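Testing a Patch Cable Before You Blame the Router

I love this job, because it takes five minutes and fixes far more "internet problems" than you'd expect! Before you call anyone or reset anything, check the cable.

Clear a bit of desk first. You want the whole cable out where you can see it, both plugs included, with no books or keyboards sitting on top. Run it slowly through your fingers and feel for flat spots, kinks or nicks in the jacket. A gentle curve is fine — a sharp fold is trouble. 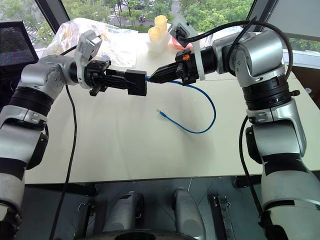

Now look closely at the plugs. An RJ45 plug in clear plastic is a gift here, as you can look right through it and see the colored wires lined up inside. Each one should reach all the way to the front, under its little gold contact. Check the clip too. If it's snapped off, the plug can work its way out of the port (I lost a whole evening in January to exactly that).

Next, plug one end into the router and the other into a laptop with Wi-Fi turned off. Push until you hear the click! Watch for the link light, then wiggle each plug gently. If the light flickers, you've found your culprit.

No light at all? Try a second port before giving up on the cable. My friend Margus Rätsep threw out a perfectly good one over a dead port, and he still hears about it.

If you own a basic cable tester, even better. Put one plug in each half, switch it on and watch the lights step from 1 to 8. A skipped number means a broken wire, and a mixed-up order usually means the plug was wired wrong. Cut it off, crimp on a new one and test again.

Label the good cables when you're done and coil them loosely.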